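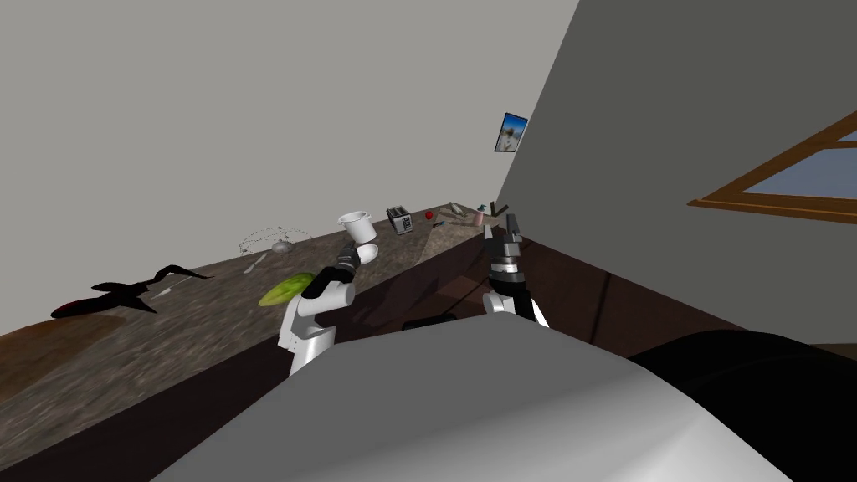

Simulated practice is only worth having if the examples are varied, Bestden said of the new collection, and its own trials with narrow sets had gone badly.

Kanari has released 837 example runs of a two-armed robot working at a kitchen counter. All of them were gathered in simulation at its Dimirton office, with operators steering both arms by hand controls. The runs are meant for teams training systems that learn by copying.

Each run stores the joint positions, the gripper commands and the view from the robot's head. Failed attempts are kept and labelled as failures.

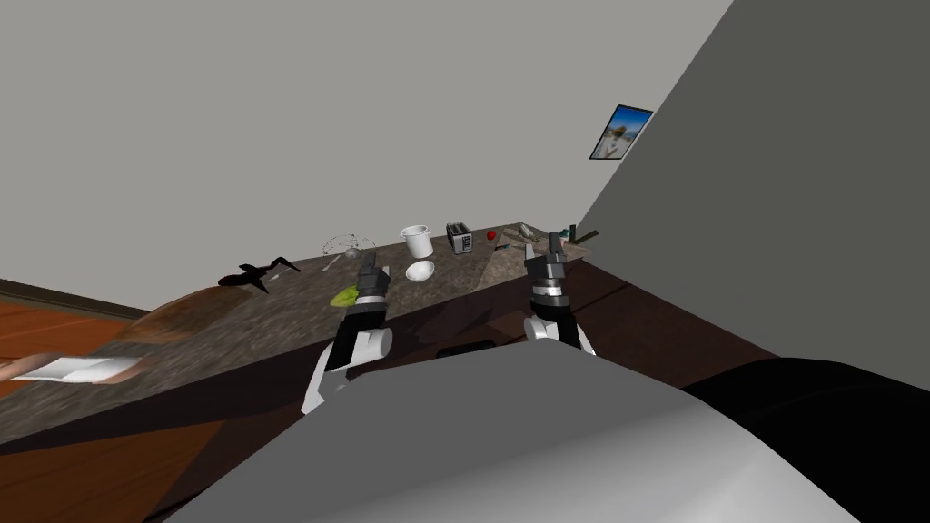

Both arms at the simulated counter, with the toaster and white pot towards the back wall.

Kinyua, the software used to record the runs, lets an operator stop, go back 3 seconds and try again. Both versions are saved. Checking took longer than recording, and 200 further runs were left out after review, mostly for gaps in the control data.

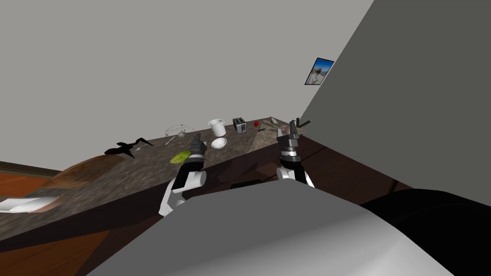

## Availability

The collection can be downloaded from the Kanari website from December, free for research use. Commercial users will need a licence, which lasts 6 months and can be renewed. Bestden will host a second copy.

Questions about access should be sent to the Kanari press office in Dimirton.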